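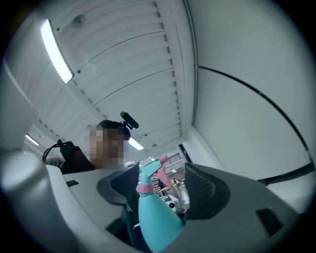
*Turquoise spray bottle, pink collar.*

## Nokdale Membership Desk, two months in

I look after corporate memberships for a university liaison programme. In practice this means I keep track of which firms have paid, which of their people have moved jobs, and who was promised a seat at the June dinner. For years all of it lived in a spreadsheet called FINAL_new_2. We now use Nokdale, and my colleague Prasanna Hettiarachchi asked me to write up how it's going before the renewal quote lands.

**Setting up.** The import swallowed 1,829 contacts in one go and then told me, rather smugly, that 60 of them were duplicates. It was right about most. It also wanted to merge two perfectly separate directors at Brivgate who happen to share a surname and, I'm told, a dislike of each other. You can refuse a merge, but the button is grey on grey and sits under the help bubble.

**Day to day.** Each member firm gets one page with its contacts, its fees, its meetings and a notes box. I like the notes box very much. When Ileana Moldovan took over the Ostberg account from Vlad, she read four years of his notes in one sitting and came out knowing who to ring and who never to ring before lunch. Under the old system she'd have had a handshake and a business card.

The job-change alert is less good. It spots a new title quickly enough, then files the person under their new firm and takes the history along with them, so the old firm's page looks as if we'd never met. You can switch this off. Do it on the first morning.

**Reports.** There are 4 templates, all of them pie charts. Our director likes pie charts, so I've kept quiet.

**Support.** Polite, and awake from nine until five. I wrote in on a Monday about the dinner list printing sideways and had a proper answer the same afternoon — the answer being that it does that. Export it to a spreadsheet first, they said. I've called mine FINAL_new_3.

**Would I renew?** Yes, for a year, and I'd ask for the second year's price in writing. Smaller programmes with a dozen members could manage without it.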